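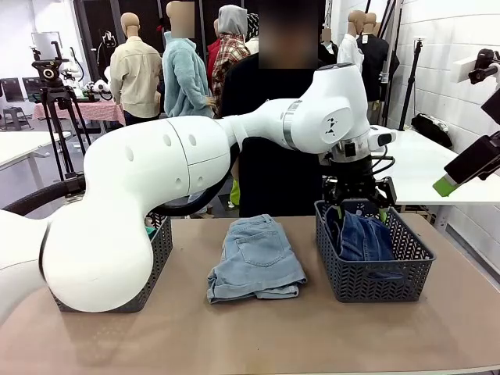 Lenka Doležal wrote to me that denim should always be folded with the back pocket up, and that a person who folds it the other way will be searching the shelf for a long time. I agree with her. Her mother had a clothing stall, and they kept all the trousers in this way, with the pocket showing like a label.

Denim, the folding table
Light-blue shorts, folded to a rectangle, between two gray baskets. The dark blue jeans are still bunched up in the basket on the right.

Welcome to the denim page of the Flurnus clothing room gallery. I put it online on 06/10/2022 and I correct the text when somebody writes me about a mistake. Denim is a little stiff and it does not forgive a bad first fold, so I wanted to give it a page for itself.

About the shorts: frayed hems are difficult. If you pull them straight they lose more threads, and if you leave them they make a thick line at the bottom of the pile. My way is to leave the rolled hem as it is and put the fold somewhere else. First one leg over the other, then I smooth the seat with a flat hand, and I turn the piece so that the back pocket looks at me. Tharindu Roy folds his in three parts and gets a smaller packet, but in a high pile it slides.

About the jeans: I take them by the waistband and shake them two times before they touch the table. The legs should lie one on the other from the hip to the hem. Long jeans I fold in half and then again in half. A very heavy pair I prefer to hang.

About the baskets: the woven plastic kind with an open pattern is good for clothes, and it is easy to wipe. Please look inside for rough points before you put something knitted there. Denim does not mind them.

About the mannequins: they stand in rows behind the table, and one on the left wears a cream-colored shirt with buttons. A shirt like this one is the opposite of denim. It shows every fold, so it is better to keep it on a form or on a hanger until it is needed.

Comments

Juraj Michalík: Do you button the shorts before folding? I always do it and my wife says it is lost time.

Reply: I close the button and leave the zipper. With the button open, the waist makes a small hill in the pile.

Edileuza Moura: For the shelf at home I stand the folded jeans on their edge, like books. Then I can take one pair and the others stay.

Reply: Thank you, I will try this with the shorts also.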